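4.2 Where small things go when they are put down

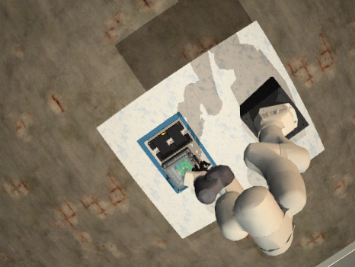

Figure 3. Rendered view of a tabletop with a rimmed blue tray holding a flat black component.

The literature on household loss has tended to treat the lost object as the interesting party. We think this flatters the object. In the diaries kept for the Unemdale study, 2,853 entries record something being mislaid, and in most of them the object did what objects generally do and stayed where it was. It was the person who wandered off.

We were therefore more concerned with resting places: the bowl by the door, the windowsill, the top of the fridge, the tray. Households were asked to name one "proper place" for small items and to write down each time it was used. All of them named one with great confidence. Several then named a second in the following week's diary, with equal confidence and no mention of the first.

A raised edge seems to help. Containers with a rim (Figure 3) were returned to more often than flat surfaces with no boundary, even when the two stood side by side. Holroyd's earlier work on hallway shelves suggested that people read an edge as a kind of promise, and the diaries give some support to this, although one household in Rernenari used its tray solely for unopened post and kept the keys in a shoe.

Size matters less than we expected. Our first draft of this section contained a rather handsome argument that larger trays would attract more clutter and so be abandoned sooner. The diaries did not agree, and the argument has been removed. What did predict abandonment was the arrival of a single item too big to be ignored and too dull to be dealt with, such as a bicycle pump. Of the 14 households that gave up on their proper place before the end of the study, most named an item of this kind, and a few were still quite angry with it.

We make no claim about offices, where the diaries were filled in poorly and, in one case, lost. Alfie Holroyd has since pointed out that the missing diary had a proper place of its own, and section 4.3 takes up the matter of shared drawers with this in mind.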